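Note before you use this: most of what people repeat about cloth shrinkage comes from label copy, and I don't trust label copy. This folder holds wash records for cheap household cloths, kept by Valdir Prado. Last edited August 11, 2024.

## What's in it

- `washes.csv` – 912 rows, one per cloth per wash
- `cloths.csv` – 228 cloths, with seller, color and stated size
- `notes.txt` – complaints, mostly mine

Sellers are Jovton, Werudden and Yensuk. All three say "pre-shrunk." None would tell me what they meant by it.

## How lengths were taken

Each cloth was laid flat and measured along the long side, down the middle. Creases were smoothed by hand, never ironed. A fold left in by mistake will look a lot like shrinkage, so treat any sudden drop in `length_mm` with suspicion.

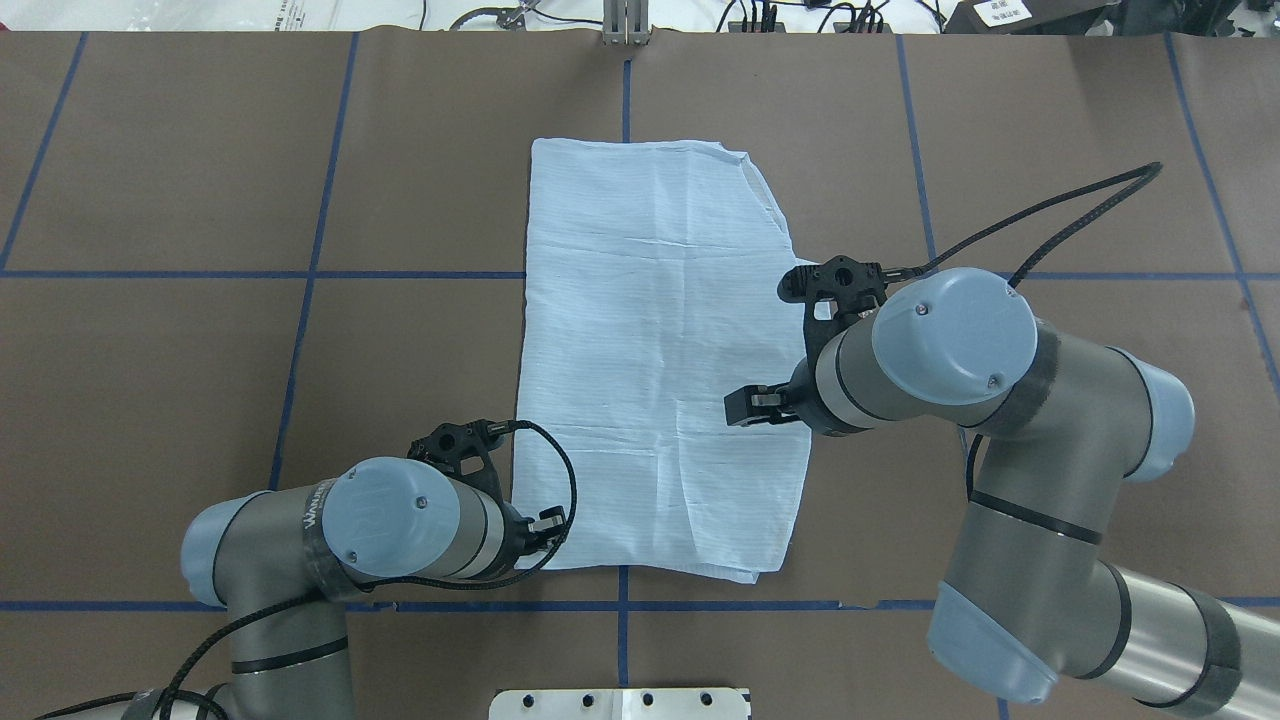

## Known problems

- The `temp` column is the dial setting. I doubt the machine ever hit it.
- Seven rows from May have no detergent listed. Don't fill them in by guessing.
- Yensuk changed its packaging partway through. They say the cloth is the same – maybe so.
- Five cloths came apart and were dropped. That flatters the averages.

## Use

Free to copy. Please don't quote it as proof that one seller is better. The Oris summary script did that in its first version, and I had it taken out.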